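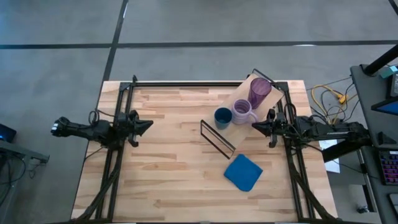
Plunisero Staff Writing Circle

Reading Room > Short Fiction > Winter Pieces

The Washing-Up Judge

Tagged: made-up stories, work & robots

My sister still thinks I'm a scientist. I've told her and told her. I did 22 years in the canteen at Nidier, and when Nidier shut I answered an advert from Hiltow that said "domestic experience welcome", and I thought, well, I've got plenty of that! So now I sit by a table and watch two robot arms put the crockery away.

That's the job, more or less. The arms have a wire rack, a board, a cloth and some cups, and they're supposed to tidy up the way you would after tea. Board on the rack, cups on the board, cloth folded and out of the road. I tick a box if I'd be happy with it in my own kitchen and I leave it blank if I wouldn't. Svitlana Skoryk, who runs our table, wanted 1000 goes by the end of December. On the Wednesday I'm telling you about we were on 918 and everybody was a bit fed up.

"Geagea's lot have got theirs loading a dishwasher," Svitlana said, not looking up.

"Whose dishwasher?"

"I don't know. A dishwasher."

"Is it one plate or a full load, with a lasagne dish?" (I ask because a lasagne dish is where you find out about people.)

She didn't know that either, but it had upset her, I could tell. She went off to have a word with the left arm, by which I mean she typed at it for half an hour. I had my sandwich.

The trouble is I'm a harsh marker. They're ever so good at some of it now. The cloth they used to just sort of bully into a heap, and these days they'll fold it square and lay it down as nice as you like. But slow! You could do the whole lot, dry your hands and be halfway through the news. And if you moved a cup while they were thinking, they'd go for where it had been, very gently, and close on nothing. I found that hard to watch. My mum went like that towards the end.
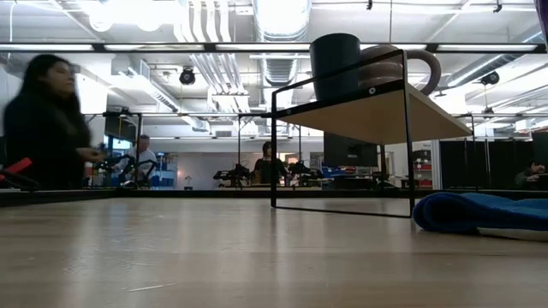
Handles were what we fell out over, Svitlana and me. She'd got it into her head that a mug on the shelf was a mug on the shelf, tick, next please, and I said no, you've got to think about whoever comes past after. We had two mugs up on the board by then and I got down with my chin nearly on the table to show her. The plain teal-grey one I'd no quarrel with. The ridgy one beside it had its great loop of a handle stuck right out past the end of the rack, just waiting for somebody's sleeve, and I said if one of my girls had left it like that at Nidier I'd have called her back from the bus stop.

"It isn't in the spec," Svitlana said.

"It's in mine."

"It's stable. It's upright. It's where we asked."

"Put your cardigan on and walk past it, then."

She did, bless her. She fetched the big wool one off her chair and walked past that table with her elbow out, again and again, and I'd love to tell you the mug went flying, but it never did. Thirty passes and not so much as a wobble. She was scarlet by the finish and I was crying laughing, and the lad from the next station came over to ask if we needed a hand.

So I ticked it. I'd said I would. Number 919.

Then she sat down in the cardigan and opened the spec and had a long look at it, and after a bit she asked me which way I'd have the handle. I said in, over the board, pointing at the wall. She said that meant the arm would have to let go from the other side and it would need showing, a lot, and we'd probably lose a week.

"What about Geagea's dishwasher?" I said.

"Let them have it," she said. "Show me how you'd do it. Slower than that."

I got hold of the mug and turned it round again.

More from the Reading Room
- The Night Bus to Hiltow
- Lost Property (part two)
- What the Lift Said
- Three Poems for a Stapler
- Notes from our last read-aloud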